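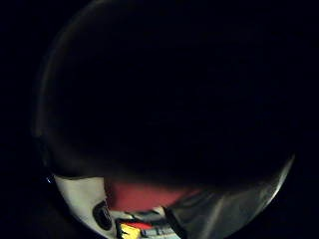

Home tips, Sikholm Road edition

Living Beside a Road Project: Dust, Mud and Keeping the House Nice

They're finally rebuilding Sikholm Road! All 4,000 feet of it, with real sidewalks and storm drains, and I couldn't be happier. The Brornix crews started at our end in June, and our front windows look straight out on the digging. I've picked up a lot of tricks since then, so I'm writing them down for everybody on the next stretch.

Windows and doors

Close the street side before the machines start and open the back of the house instead. Old towels rolled tight along the sills catch an amazing amount of grit. Shake them outside at the end of the day, away from the door (I learned that one the hard way).

Foam weatherstrip tape is cheap and goes up fast. I did our whole front room in 40 minutes, and most of that was cleaning the frames first so the tape would stick. Wipe with a little rubbing alcohol, let it dry, then press from one end to the other without stretching.
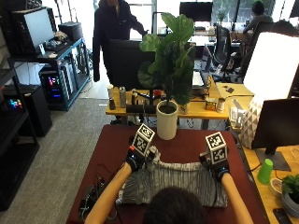 Road dust is gritty, so lift it, don't rub it. Vacuum first with the soft brush, then go over hard surfaces with a damp cloth and rinse it often. Fold the cloth flat and you get several clean faces out of it before you need the sink, and a striped one like the gray-and-white one on the maroon tablecloth is easy to fold evenly along the lines. Houseplants need a turn too. A fiddle-leaf fig with those big broad leaves collects dust like a shelf! Hold one hand under the leaf and wipe from the stem outward with plain lukewarm water.

Mud at the front door

Two mats, one outside and one in. The outside one should be stiff and scratchy, the inside one thick and washable. Let muddy shoes dry completely, then knock them together over the trash. Wet mud just smears, and it gets into the stitching where you'll never reach it.

If the sidewalk is closed and you're coming around through the alley, keep a boot tray at the back door as well. Ours is an old baking sheet with gravel in it and it works great.

Laundry

Check the work notice the night before and hang things outside on the quiet days. Anything that catches dust on the line gets a good shake before it goes back in the wash. Dark reds and other deep colors show pale dust worst of all, so those dry indoors at our place.
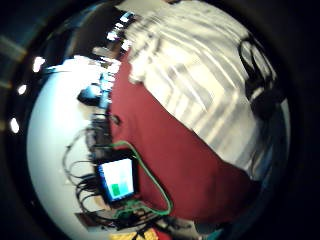 Maroon shirt and gray stripes, up close

Water shutoffs

The notices from the Brididia public works office come on yellow door hangers. When one shows up, fill a couple of pitchers and a bucket for flushing. Once the water's back, run the cold tap in the tub first, then unscrew the faucet screens and rinse out any grit before you use the dishwasher or washing machine.

Furnace filter

Look at it every two weeks while they're digging. Write the date on the cardboard edge with a marker. Next up for us is paving, and I can't wait!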